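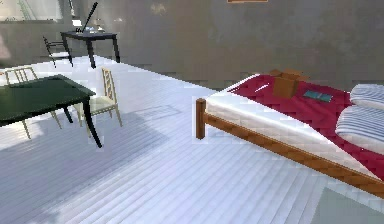 Sleeping Cooler in August, and a Few Other Matters

Well, we made it to August, and judging by the mail that has been piling up since the last issue, half of Felleck has been lying awake with the windows open listening to the neighbors' sprinklers. I had planned to write about the fall plant swap this time around, but so many of you asked about sleeping in the heat that the plants will have to wait their turn (they are good at that).

I grew up in a house on the Niltmont road with no air conditioning and five of us upstairs under a tin roof, so I come to this subject with some experience and a fair number of opinions. My grandmother ran that house in summer like a ship's captain. At 7 in the morning every curtain on the east side was drawn, and by lunch she had done the south side too, and anybody who opened one to look at the weather was sent outside to look at it from there. I thought she was being fussy. Now I do exactly the same thing, and my own kids roll their eyes just the way I did.

Curtains first, then. The heaviest ones you own should be on the west side, and they don't have to be pretty. One reader in Lasthorpe pins an old quilt over the window from lunch until supper and says it does more than the shades she paid good money for. Once the air outside is cooler than the air inside, open up at both ends of the house and leave the doors between propped. A fan in a window facing out, on the hot side, pulls the cool air in from the other side much better than a fan blowing straight at your face, although I admit that I use one for each because I like the noise.

Then there is bedding, and here I have to own up to a change of heart. For years I told everyone to buy the highest thread count they could afford. Csaba Balogh wrote me a very polite two-page letter after last summer's issue to say that he had worked 40 years in the linen trade and that those very high numbers were mostly a way of selling a heavy sheet to a person who wanted a light one. He suggested plain cotton percale, washed a few times before the hot weather comes, with nothing on top but a thin cotton blanket folded at the foot in case it turns cool before dawn. I bought a set in June to prove him wrong, and I have been sleeping on them ever since. Thank you, Mr. Balogh. The good sheets are in the closet until October.

Pull the bed a little way off the wall if you have the space, so the air can get around it, and take a look at what you've got stored underneath. I had winter coats packed in under mine so tight that a mouse couldn't have gotten through. They're up on the closet shelf now and the room feels better for it, or maybe I just like knowing it's swept under there. Rugs can be rolled up for the season too. Bare feet on bare boards at five in the morning is one of the real pleasures of summer, and you'll appreciate the rug all the more when it goes back down.

A word about the evening meal. Several of you mentioned cold suppers, and I am all for them – cucumbers, cold chicken, the potato salad that was better on the second day anyway – but please don't go to bed hungry on account of the stove. I tried that for a week and spent most of it standing in front of the refrigerator at midnight with the door open, which I suppose was cooling in its own way.

And do check on the folks next door, especially anyone older who lives alone and doesn't like to run the air conditioner. A knock and a pitcher of something cold will do it. If the house feels like an oven and they seem muddled or unsteady, call for help right away and worry about manners later. The reading room at the Van Hecke building is staying open until 9 in the evening through the end of the month, it is nice and cool in there, and you don't need a library card to sit down.

Speaking of Van Hecke, the roof fund has now passed $3,000, thanks in large part to the pie table, where we sold 80 slices before the rain came. If your pie plate is still with us, it has been washed and is on the shelf by the coat hooks. There's a blue one with a chip in the rim that has been there since spring, and I would dearly love to see it go home.

Next month, the plant swap, I promise. Send me your lists of what you have to give away and what you're hoping for, and if you have any more hot weather tricks, send those too. I'm told we have a few warm weeks still to go.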